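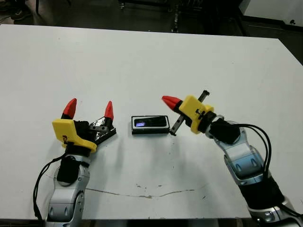
The Jondia bench kit is sold on a simple promise: two arms, a tabletop, and within a month it will be handling your small electronics for you. The price starts at 18,000 pounds a year on a lease, and that is before anyone has come to bolt it down.

I spent two mornings with one at Brosunska, a repair and resale firm in Wakville that takes in old handheld devices by the crate. The arms are silver and black, with yellow printed housings at the ends and pointed red fingertips that look as if they belong on a garden toy. Jondia says the points help with small edges. They may well do. They also gave me the feeling that I was looking at a prototype with an invoice attached.

The job on trial was dull, as these jobs always are. Pick up a device lying flat, turn it over, put it down where the next person can reach it. The brochure claims 800 items a shift. Brosunska's own log for January shows its best day at just over 200, and the staff told me that figure includes the ones somebody had to nudge back into place by hand.

Thin, glossy things are hard to grip off a flat surface, and I don't hold that against the machine. I do hold it against the sales pages, which show chunky plastic blocks being lifted over and over and never mention a screen. Scratches are your problem too - the lease cover stops at the arms.

Then there is Thomas, the software that runs it all, named as though it might bring you a cup of tea. It is pleasant enough to use. Teaching it a new item took most of a morning, against the 20 minutes I'd been quoted, and it wanted the whole lesson again when the lights were changed.

Brosunska has kept the kit for another quarter at a reduced rate. At the full one, I'd want to see that 800 on my own bench first, with my own stock, before signing anything.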